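Review: the Takagi hand-held gripper kit for collecting demonstrations at home
Isabelle Zacharias
2023-10-31 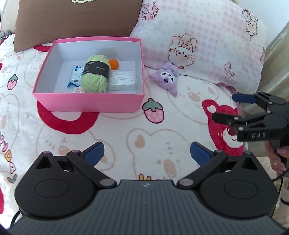
Two grippers, one pink box: a sorting task set up on a bed.

The claim in the Takagi method paper is simple. A person with a hand-held gripper in a real home can record training data that transfers to a robot arm as well as data recorded by driving the arm itself. We bought the kit to test that claim, and used it through September.

Our task was putting small household items into an open box and taking them out again. The items included yarn, a ball and a clear pack of cotton swabs. We recorded 500 demonstrations in bedrooms and trained one policy on them. A second policy was trained on 136 demonstrations recorded by remote control of our Basberg arm, the most we could get in the same number of working hours.

The policy from hand-held data finished the task in 58 percent of trials. The remote control policy did slightly worse on items it had seen and much worse on a patterned blanket, where it often reached for the print. I think most of that gap comes from the variety of backgrounds. The paper gives more credit to its action alignment step. We turned that step off in one run and the score hardly moved.

Yarn was the hard item. A loose loop would catch on a fingertip, and the policy had no idea how to let go of it. The swab pack was hard for a different reason, as the clear wrapping gave poor depth readings.

As for the tool, the ridged fingertip pads hold well and the jaws open wide enough for a skein. My wrist was sore after 2 hours. The cable gets in the way when two people work over the same box. Calibration with the Skarkau software is slow, and it has to be repeated after every pad change.

I would recommend the kit to a lab that already has an arm and wants more varied data. If you work on a single fixed bench, the older Grisier setup does the same job and is easier to keep calibrated.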